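# The long, slow pleasure of the small-town film society

Somewhere in the second hour of a Hungarian film in which very little had happened except rain, I realized I was completely, ridiculously happy. My coat was still on. My feet were cold. The woman beside me had fallen asleep with a mitten in her lap, and on the screen a man was carrying a chair up a hill for reasons the director had decided to keep to himself. I could have stayed until morning.

This was at the Drellum, in Danatthorpe, on a November night when any sensible person would have been home under a blanket with the remote. I'd driven 31 kilometres to get there, the last stretch behind a snowplow, and I have driven it most second Thursdays ever since. My family thinks it's a phase.

If you haven't been to Danatthorpe (and the population sign says 3756, so chances are you haven't), the Drellum is on the main street between the pharmacy and a shop that sells both fabric and fishing licences. It opened as a vaudeville house, spent a stretch as a roller rink, and went back to pictures when the rink floor gave out. The marquee is missing most of its vowels. You learn to read it the way you learn to read a doctor's handwriting, and there's a certain thrill in turning up for what you believe is a Danish thriller and getting a musical about bakers.

The society started with nine members and a borrowed projector. There are a good many more now, though on a bad night you'd never guess it, and a season pass still costs less than a tank of gas. For that you get a film every two weeks from September to May, a photocopied sheet of notes, and the right to complain about the coffee, which everybody exercises.
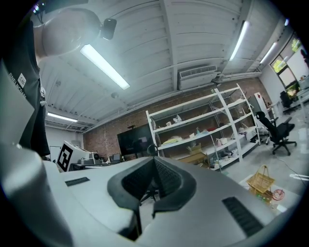

What keeps me going back, I think, is that I don't get to choose. At home I can spend the better part of an evening scrolling through titles, reading the first line of each, watching half a trailer, and then putting on the same detective show I've already seen twice. At the Drellum somebody else has done the picking, months ago, and argued for it, and all I have to do is sit down. I've seen Senegalese comedies that way, and a four-hour documentary on a shipyard, and a silent western with a live accordion that made me cry so hard I had to pretend I was looking for my scarf.

I have also seen some truly dreadful films, and I wouldn't give those up either! Last winter we had an experimental piece called *Verstraete*, named for the street where it takes place, made up almost entirely of shots of one apartment door. Roughly half the audience had gone by the time the door opened. Those of us who stuck it out talked about it in the lobby until the lights were switched off on us, then carried on in the parking lot with our breath going up in clouds. I couldn't tell you now what my position was, only that I held it very firmly.

The other thing is the laughing. Comedies are a different animal in a room with other people in it. I'd watched *The Natach Wedding* on my laptop years ago and thought it was a pleasant enough little thing, a bit shrill. In Danatthorpe, with 29 of us scattered among the creaky seats, the scene with the soup tureen brought the place down. One fellow near the front has a laugh like a goose being started with a pull cord, and once he gets going the rest of us are helpless. I went home and tried the scene again on my own, and there was the tureen, and there was the soup, and I barely smiled.

You don't have to live near Danatthorpe, of course. Little societies like this one are tucked away all over the country, in libraries and legion halls and the back ends of churches, and most of them are terrible at advertising. Check the corkboard at the grocery store. Ask at the library desk. If the listing gives a start time, come a little ahead of it, as the good seats (over the heating vent, at the Drellum) go to the regulars, who are lovely people and will not budge an inch.

Bring a cushion, bring exact change for the coffee, and don't read up on the film before you go. The new season's sheet came in my mail last week. We open with something Portuguese about a lighthouse, and I've already put gas in the car.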